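Container Deposit and Reuse: Where the District Stands
Speaker notes, winter members' meeting
Presenter: Kiri Grimshaw, Materials Recovery Office, Esholm District

Slide 1. Title

Good morning, and thank you to the Sturnuven Civic Center for hosting us again. These notes follow the slides in order. Questions will be taken after slide 9, and copies of the full report are at the registration desk.

The purpose of this session is to report on the first full season of the deposit program in Esholm and to set out the decisions that members will be asked to make before the spring budget. I will speak for the first part. Elínborg Hauksdóttir of the Paewai sorting station will take the technical questions.

Slide 2. What members approved

The program was approved on three conditions. Return points had to be within walking distance of the main residential streets. Retailers below a certain floor area were to be exempt unless they asked to join. The office was to publish its rejected-container figures along with its accepted ones.

The first condition has been met everywhere except the upper part of Bikisside, where the only suitable lot is still under lease. We expect to have access to that lot in December. Until then, residents there are using the return point beside the bus depot.

Slide 3. Return points in operation

The district now has 11 staffed return points. Seven of them were already recycling drop-off sites and needed only new signs and a counter. The other four were built for the program. Building costs are in Appendix B and came in under the approved amount.

(Pause here. Members from Bikisside may wish to raise the lease. Refer them to slide 8.)

Slide 4. What comes across the counter

Before the program opened, we planned for a small number of standard containers: soda cans, water bottles, and glass from the two regional bottlers. The actual mix is wider. Specialty groceries and imported drinks make up a growing part of what residents buy, and many of those bottles carry labels that our counter staff cannot read.
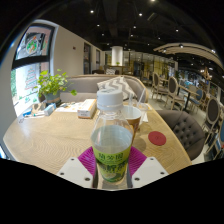 Clear plastic drink bottle with white screw cap and green label in Chinese characters.

A container is accepted or refused according to its material and its registration, and the language on the label has no bearing on either. A clear plastic bottle may be perfectly recyclable and still carry no deposit, for the simple reason that the importer never registered it. Residents find this hard to accept, and the office understands why.

Staff are instructed to take unregistered plastic for recycling without payment and to give the resident the printed slip explaining the rule. The slip was rewritten in the summer after several complaints about its tone. The new version is shorter and gives a telephone number.

Slide 5. Rejected containers

During the sample month, Paewai logged 719 containers that had been accepted at a counter and were later rejected on the sorting line. The leading cause was liquid left inside. Caps were the second cause, mostly metal caps on plastic bottles. Crushed containers with unreadable codes came third.

Leftover liquid deserves a word. It adds weight, it leaks onto paper and card in the same truck, and it draws insects in warm weather. A resident who empties a bottle and puts the cap back on has done everything we ask. Rinsing is welcome but is not required, and members should please correct anyone who says otherwise. The leaflet printed by the previous contractor was wrong on this point and should be thrown out wherever it is still on display.

Slide 6. Retailer participation

At the close of the season, 136 retailers were enrolled. That figure includes small shops that joined by choice. The most common reason given for not joining was lack of storage space behind the counter. The second was worry about the delay between paying out a deposit and being paid back by the office.

On the second matter, the office accepts the criticism. Payments were slow through the first part of the season. Claims were being entered by hand from paper forms, and one form in particular asked for the same information twice. It has been withdrawn. Retailers may now send a single weekly statement by mail or through the district website.

Slide 7. Importer registration

Registration is the weakest part of the program as it stands. Large distributors have legal staff and register promptly. A family business bringing in a few cases at a time does not, and the present form runs to many pages.

The office proposes a short form for small importers, a reduced fee in the first year, and translated guidance in the languages most often requested at the counters. Draft wording is in Appendix C. Members are asked to send comments in writing, as changes proposed from the floor are difficult to record correctly.

Slide 8. Bikisside lease

The present tenant has agreed in principle to give up the eastern part of the lot. The agreement has not been signed. Members should not describe it to residents as settled.

If the lease is not resolved, the office will ask for authority to run a mobile return point two mornings per week. A cost estimate has been requested from the vehicle pool.

Slide 9. Decisions requested

Members will be asked to approve the short registration form, subject to written comments. They will be asked to extend the counter staffing contract on its present terms. They will also be asked to grant the mobile return point authority described on the last slide, to be used only if needed.

(Invite Elínborg Hauksdóttir to the front. Leave slide 9 on the screen during questions.)

Note for the presenter: the room must be cleared by 11:30. Appendix B has a corrected page, which should be handed out before questions begin.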